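Brekham plant hands vise loading to a robot arm

Workers on the small parts line at Rurico's Brekham plant will stop loading vises by hand in September, when a robot arm takes over the job on the day shift. The company has been trying out the cell in simulation before the floor space is cleared.

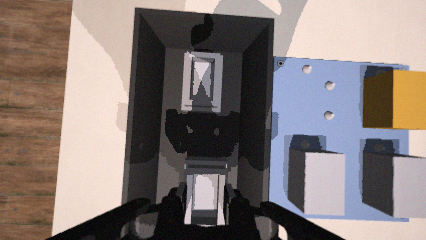 Simulated view from over the parts bin, with the blue plate to the right.

The line employs 157 people across two shifts. Rurico says no jobs will go, but four loaders will move to inspection and setup work. Each of them now handles almost 500 parts a shift.

"My wrists won't miss it," said Mared Phillips, who has loaded parts at the plant for nine years. "I do want to know what the pay looks like after the first 90 days — that part is still being talked about." 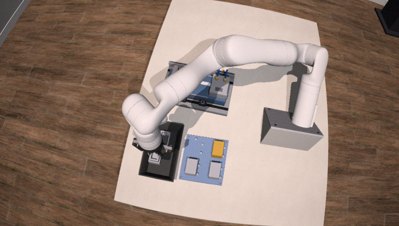
The simulated arm reaches over the work mat, its gripper above the black tray.

Under the new setup, one operator will look after the cell, refill the bin and clear any stops. Loaders who change jobs will get training at the company's Cuvholm site, starting with a group of two.

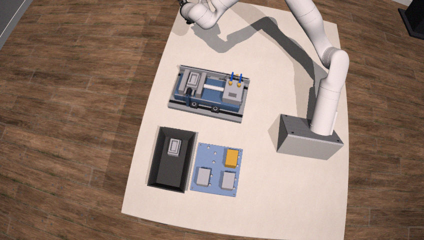
A gray part held in the fixture, and another in the bin, in the simulated cell.

Line supervisor Meirion Phillips, no relation, said the hardest part has been planning breaks. Loaders have always stopped together at 10 a.m., and the arm will keep running.

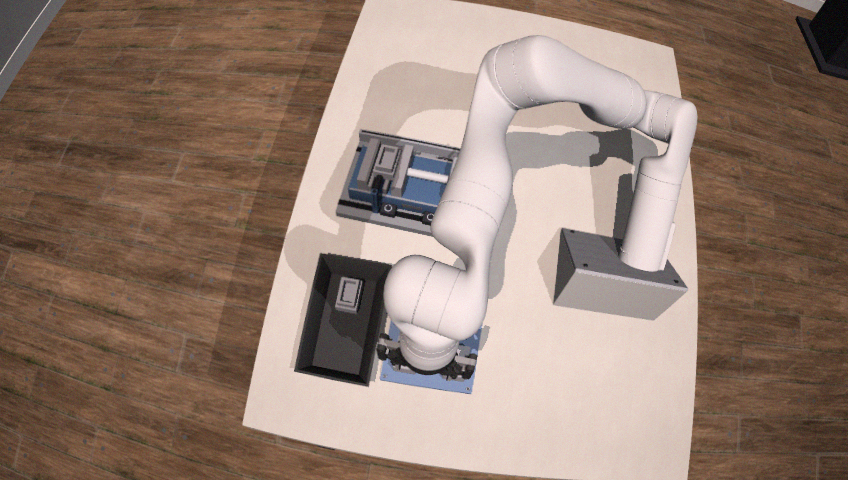
Staff can raise questions about the new rota at a meeting in the canteen on Wednesday at 2:30 p.m. The night shift will keep loading by hand for now, and Rurico has not said when that might change.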